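Ticket 1701: Walkthrough stalls at the front door, open day build
Project: Palgate house simulator
Opened by: Stella Obura
Assigned to: Desmond Ostrowski
Priority: High (visitors arriving!)
Status: Resolved, one item carried over

Stella Obura wrote:

Hi Desmond, I'm setting up the demo machine in the Fomside room for the open day and I've got a problem with the house walkthrough. Everything loads, the visitor picks a goal from the menu ("go to the armchair", "go to the table" and so on), and then the agent drives up to a door and stays there. No error on screen. The planner panel says REPLANNING and the step counter keeps climbing until it reaches 1000 and the episode ends.

What I'd love is for people to walk in off the hallway, choose a spot in the house, and watch the thing find its own way. I ran it for two of the Unwood teachers at the March visit and they stayed through their whole coffee break asking questions, so I know it works when it works.

Steps to reproduce:
1. Start the walkthrough from the launcher, default settings.
2. Choose any goal in the living room.
3. Press Go and wait.

Expected: agent plans a route to the living room and follows it.
What I get: agent goes to the door, turns a little left, turns a little right, repeats.

I've restarted the launcher and rebooted the machine. Same thing both times. View from the agent at the door:

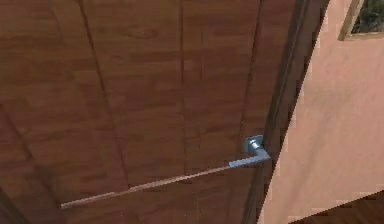 The other thing I noticed is that the camera pitch reads 18 degrees in the side panel, and I thought it was supposed to be zero at the start of a run. Might be nothing. I wrote it down anyway.

Log from the last try is attached. Seed was 255.

Desmond Ostrowski replied:

Thanks Stella, great report, and the seed helps a lot. I loaded the same one over here and got the same dance at the door on the first go.

Two things going on, I think. First, the default start pose has been changed. Somebody (me, very likely) saved a test pose over the default while I was working on door handling, so every run begins on the wrong side of a closed door. Second, the open-day build has the door skill switched off. The planner knows the living room is through there, it has no way to open anything, so it asks for a new route, gets the same route, and around it goes.

The pitch is part of the same mistake. The test pose had a tilted camera and it got saved along with everything else. Good catch.

Could you try this before I send a new build?

1. Close the launcher completely.
2. In the settings folder, rename start_pose.cfg to start_pose.old.
3. Open the launcher again. It will complain once about a missing file and offer to make a new one. Say yes.
4. Pick "Living room" as the start area.
5. Run the armchair goal with seed 255 again.

Leave the door skill off for now, please. I know it's tempting.

Stella Obura wrote:

Oh, it is VERY tempting. But I left it off.

Did steps 1 to 5. The complaint in step 3 came up twice for me, I said yes both times. Pitch panel started at zero. The agent came up in the living room, and on the armchair goal it planned a route in a couple of seconds and set off. I may have cheered. Saved a view from the run:

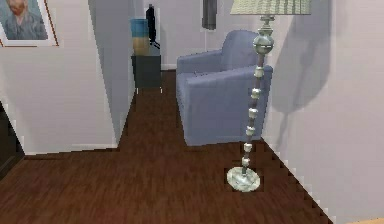
So the armchair goal finishes now, and I get the green SUCCESS bar along the bottom of the planner panel. I ran it four times in a row with the same seed and it finished every time. Then I tried the goal for the cabinet at the end of the corridor, and that one is less happy. It plans fine, heads the right way, and stops short with BLOCKED (CLEARANCE). The floor looks open to me all the way down, and I'd like to keep this goal if we can, as it's the long one and people get to see a proper route.

Also a small question. One of the students helping me asked why the edges of the walls look like little stairs. I said it was the render setting and she seemed fine with that, but is there a better answer I can give on the day?

Desmond Ostrowski replied:

Four out of four, lovely.

The double complaint is a known bug in the launcher, harmless. I'll fix it after the open day.

For the stair edges, you told her the right thing. We run with edge smoothing off so that the machine can keep up with the planner, and jagged diagonals are the price. If she wants to see the difference, there's a "Smooth edges" box under Display. Turn it on, look at a baseboard, turn it off again. It slows things down quite a bit, so I wouldn't leave it on for visitors. It makes a nice little side demo though — kids especially like flipping it back and forth.

Now the corridor. BLOCKED (CLEARANCE) means the planner thinks the body of the agent is too wide for the gap. Since the gap hasn't changed, I looked at the body. The open-day build is loading the Prasertsri base profile, the wide one, and what you want is the narrow one. In the launcher go to Agent, then Body, and choose "Narrow". Then press Rebuild Map, and this is the step everyone misses (me included, last week). If you change the body without rebuilding the map, the planner goes on using the old widths.

After that, please run:
a) armchair, seed 255
b) cabinet, seed 255
c) table, seed 255

and send me the result for each, plus a view from (c) if you don't mind. The table goal is new and I haven't seen it on your machine.

Stella Obura wrote:

I missed the Rebuild step. You had literally just told me and I still missed it. Second attempt, with the rebuild:

a) armchair: SUCCESS
b) cabinet: SUCCESS, all the way down the corridor with no stopping
c) table: SUCCESS, but see below
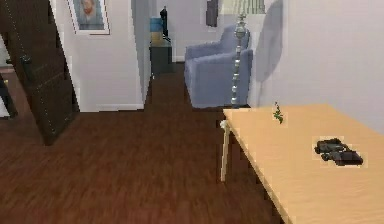

Agent view from run (c), narrow body, map rebuilt, smooth edges off.

I'm so pleased with (b). It takes the turn into the corridor nice and wide and then straightens up, and you can follow the whole plan on the side panel as it goes. That's the one I'll start people on.

On (c), the run finishes but the object list in the side panel is odd. It has "binoculars" and that's fine. The plant sprig comes up as "unknown item", and when I click on it the panel goes blank until I choose a new goal. Not a disaster, but somebody is going to click on it. They click on everything, and I want them to!

Desmond Ostrowski replied:

Glad about (b)! I had a soft spot for that route already.

The sprig was added to the object set later than the rest and never got a name in the label file. Clicking it asks for a label that doesn't exist, and the panel gives up. I've added the label and put a new file in the shared folder, labels_openday.txt. Copy it over the one in your settings folder and restart the launcher. No need to rebuild the map for this one.

I've also put the correct start pose and the narrow body into the build itself, so if the demo machine has to be reinstalled you won't go through all this again. And "start_pose.cfg" is read-only in that build now, which protects it from people like me.

One more suggestion for the day. Put a printed card next to the keyboard with the goals in the order you want people to try them. At the last one I left the menu open with no guidance and everybody picked the first item. Armchair, armchair, armchair.

Stella Obura wrote:

New label file is in. The sprig is now "plant sprig" and the panel stays up when I click it. I clicked it a lot.

Card is a great idea, I'm making it now. Cabinet first, then table, then armchair, and a line at the bottom saying "or ask us to change the seed".

Is there any chance of having the door skill for the afternoon session? Even a rough version, with you standing next to it? I think people would go wild for a door. If it's a no, it's a no, and I'll stop asking.

Desmond Ostrowski replied:

It's a maybe. It opens the door on most of my runs, and on the others it gets the handle down and then forgets to pull. I'm happy to bring it on my own laptop as a "work in progress" corner, away from the main machine, as long as we tell people up front that it may fail. I kind of like showing that part too. The visitors last time asked their best questions when something got stuck.

I'll need a table, one power outlet and a spare monitor if there is one.

Stella Obura wrote:

Yes yes yes. You have a table, an outlet and a monitor. Power strip too.

Resolution notes (D. Ostrowski, 19/08/2025)
Cause 1: test start pose saved over default. Fixed in build, file now read-only.
Cause 2: wide body profile loaded in open-day build. Fixed in build.
Cause 3: missing label for plant sprig. Fixed in label file.
Carried over: duplicate missing-file message in launcher, moved to its own ticket.
Door skill stays off on the demo machine.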